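Re: [floor-talk] What happens to the returns desk when the arms come in?

Hi all,

Jumping in on this one because we're right in the middle of it at Divthorpe. I've worked book returns here for 10 years and yes, I was the loudest grump in the break room when the plan went up on the board! Anyway, since a couple of you asked what the teaching part looks like, the job is getting returned books and binders off the table and standing up in the blue organizer. We do it with the grippers in our hands, over and over, and the arms are supposed to learn from that.
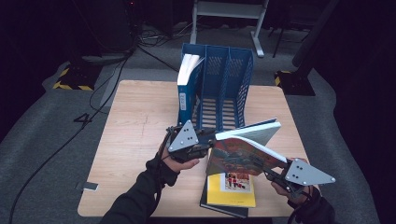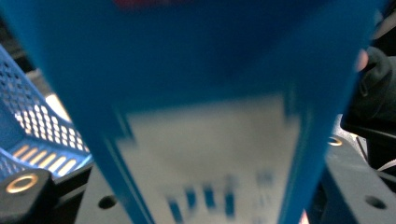 Filing at table 4: a hardcover lifted above the table in the first, something blue very close to the gripper in the second.

Benedito Cavalcanti wrote (April 2022):
> Our manager says nobody's hours will be cut, the robots will
> just take "the dull part." But the dull part is most of my
> shift. If sorting goes to the Lideo line, what do I do all
> day? Has anyone been through this and come out with a job
> they still like?

Benedito, I can only tell you how it's gone for us so far. Three of us moved over from the desk to do the demonstrations, same pay grade (get that in writing, we had to ask twice). My wrists complained the first week. You can't feel the book the way you do with your fingers, so you end up thinking hard about stuff you've done without thinking forever, like which way to tip a hardcover so it doesn't land on its corner. I kind of enjoy that part, to be fair.

What I don't love is the quota. They want 160 good runs out of each of us per shift, and a fumble doesn't count. We were at 2878 as a team when I left last night, and the whiteboard makes it feel like a contest. It's also quieter. At the old desk you'd gab with whoever was next to you, and now you're concentrating and the other person is fiddling with cables.

As for the dull part, I think your manager and mine went to the same class. The desk at our Griletti building did get smaller, and the people who stayed there handle the damaged stuff and the phone calls, meaning they get all the cranky customers and none of the easy boxes in between. Ask about that! The easy boxes are how you catch your breath.

Our next sit-down with management is in July. I want the demo work listed as a real position with a training rate, and I want it spelled out what we go back to when they've got enough runs. If anybody from the Ortuño site has wording they already got agreed to, please send it to me off list, I'm not proud, I'll copy it straight in.

Hang in there,
Still at the table in Divthorpe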